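### 3.2 Alarm handling on the managed-pressure rig (draft – Jolien to check refs)

Alarm logs were pulled from the Vikotis rig for the whole of July. Same well, same crew rotation, same mud system. The rig runs the Aerts choke controller with the Jiria supervisory layer on top, and both write to one log, which made life easier. In total 2647 alarms reached the driller's screen. Duplicates within 5 seconds of each other were merged before that count, following Timmermans and Dewulf.

Most of the alarms were low priority. Pit level drift, a flow-out sensor that kept dropping its signal, and the standpipe pressure band, which had been set far too tight at the start of the section and then never widened. The driller acknowledged these almost at once, often before the text could have been read. We take this as a sign that acknowledgement time alone is a poor measure of attention, a point Karamanlidis has made before for tripping operations.

High-priority alarms behaved differently. Acknowledgement was slower, and the next action on the choke or pumps usually came from the driller and not from the controller, even where the controller had authority to act. In interviews the crew put this down to habit. One driller said he would "sooner be wrong by hand". Another had simply switched the automatic mode off for connections and forgotten to tell the next shift.
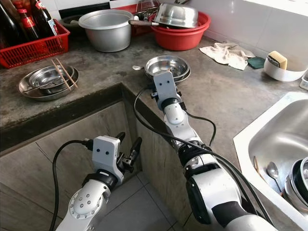 Handover between shifts is therefore treated as a separate factor in what follows. The Jiria layer shows the current mode in the top bar but gives no history, so a driller coming on at 06:00 sees that automatic choke control is off and has no way of knowing why, or for how long. The paper handover sheet has no box for it. Van Acker raised the same gap in her review of the earlier Ukeo trial, and the sheet used there was later changed. Ours was not.

To test whether mode history matters, a plain text note was added to the handover sheet for the second half of the section: mode, time of last change, reason. Nothing was changed in the software. Drillers filled it in most nights, less well on days. Where the note was filled in, automatic mode was back on sooner after the connection and stayed on longer. Where it was blank the pattern looked like the first half of the section. We do not want to lean too hard on this – one rig, one section, and the formation got easier lower down.

Alarm limits are the other obvious lever. The standpipe band was finally widened to 200 psi either side of the expected value, after a request from the crew, and the nuisance alarms from that tag nearly stopped. No real event was missed in the log as far as we can tell, though the check was done by hand by one person (Lachance) and should be repeated. The flow-out sensor was a wiring fault and is left out of the later figures.

Some limits of the data. The log holds only 2000 lines per file and rolls over without warning, so a short stretch during the second bit run is lost. Clock drift between the Aerts unit and the supervisory layer was corrected once, at the start, and not again. Interviews were done on the rig floor or over coffee and not recorded, so quotes are from notes taken at teh time.

Section 3.3 turns to the connections themselves, where the question of who holds authority over the pumps is sharper, and where the mode changes are easier to date becuase the slips-in signal gives a clean marker.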